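Robot Cell Practice, Unit 7
Looking after the two-arm table cell
Handout prepared by Siiri Niskanen, Clornimstead

This unit covers the checks made before and after a work session on the two-arm cell. Read it before your first turn at the bench. The cup stacking task is used as the test job because paper cups crush easily and show a bad grip setting at once.

Before power on

Look along each arm from the base to the wrist. Cables must hang free and must not be trapped at a joint when the arm folds. Leave enough slack for a full turn of the wrist, then tie the cable. A tie pulled too tight will wear through the jacket in time.

Check the finger tips. Wipe the ridges with a dry cloth. Worn tips are changed in pairs, never one at a time, and the gripper is zeroed again afterward.

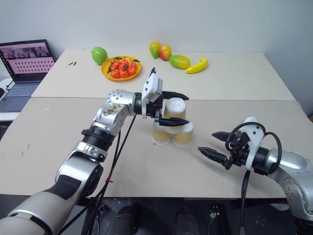

Setting the grip

Start with the lowest force and close on a single cup. Raise the force one step at a time until the cup can be lifted without slipping. Write the value on the cell sheet. Left and right grippers are set separately, and the values are often different.

Keep the idle arm open and clear of the working arm's path. If both arms have to enter the same area, run at reduced speed first with one hand on the stop button.

After the session

Park both arms and open the grippers before switching off. Wipe the joint covers. Marks that do not come off are noted on the sheet with the joint number. Screws at the wrist are checked every 119 hours of running time, and the hour count is read from the controller. At the last check it stood at 1,452.

Report loose screws or damaged cable to Onni Harju and leave the cell off until he has signed the sheet.

Reading for Unit 8: the Heinonen notes on wrist alignment, first part only.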